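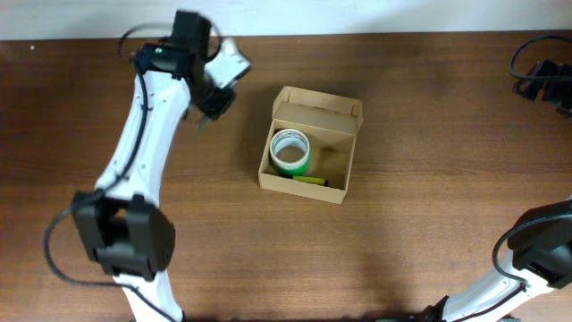 Good examples begin with the table, and most people come to the table last. When I started recording demonstrations for our two small arms, I thought all the skill was in my hands on the controls. After 478 episodes I had to throw away a big part of them, and the reason was mostly housekeeping. Now I prepare the place like a kitchen before cooking. For a packing task I want one open cardboard box, with the back flap standing up, and only the things that belong to the task. A roll of green tape and a marker are enough to keep a learning system busy for a long time. The rest of the wood stays free, so the arms have space to move and I have space to see a mistake.

Some tips from our bench in Stomusstead, in no special order.

Choose objects with strong color. A brown thing in a brown box is difficult for you and more difficult for the model. Later, when the easy set works, you can add the boring colors.

Turn the box a little between episodes. If it stands always straight, the policy learns the place and not the box. I turn it by hand and do not measure. Lucienne Roussel made a paper template with angles for this, it was very exact and we stopped using it in one week.

Decide what to do with the flap and write it on the wall. Up, down or folded behind, all are possible, but do not mix them in one set without a note.
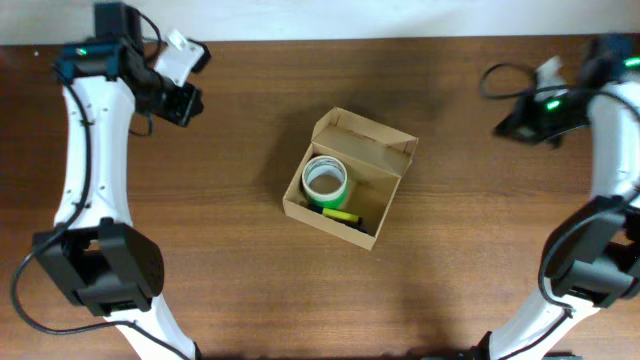

The same goes for the objects inside. If the task is to put the tape in first and the marker second, keep this order for the complete set. When you want the other order, make a new folder with a new name.

Look at the shadows before you press record. We had a July full of sun and the episodes of the morning were quite different from the episodes of the afternoon. A simple curtain helped more than new lamps.

Leave slack in the cables, and move each joint to its limit once before the session. A cable that pulls on the wrist makes small jumps in the data, and you will find them only when training is finished.

Keep the failed attempts - but separate. Didier Delorme deletes his at once, I prefer to save mine in a folder called "retry". When the gripper misses the tape and then takes it correctly, this recovery is useful to the model.

Do not run after a big number. Our first set for the Clernavico project had 4000 episodes and trained worse than a clean set of 1000. Stop when your hands are tired, because tired hands make slow and strange paths, and the arm will copy them very faithfully.

At the end of the day, replay five episodes from the disk. Check that both arms have moved and that the pictures are not frozen.

Posted 16 Dec 2021

37 shares | 6 comments
Contact | © Yau Workshop Notes | Back to top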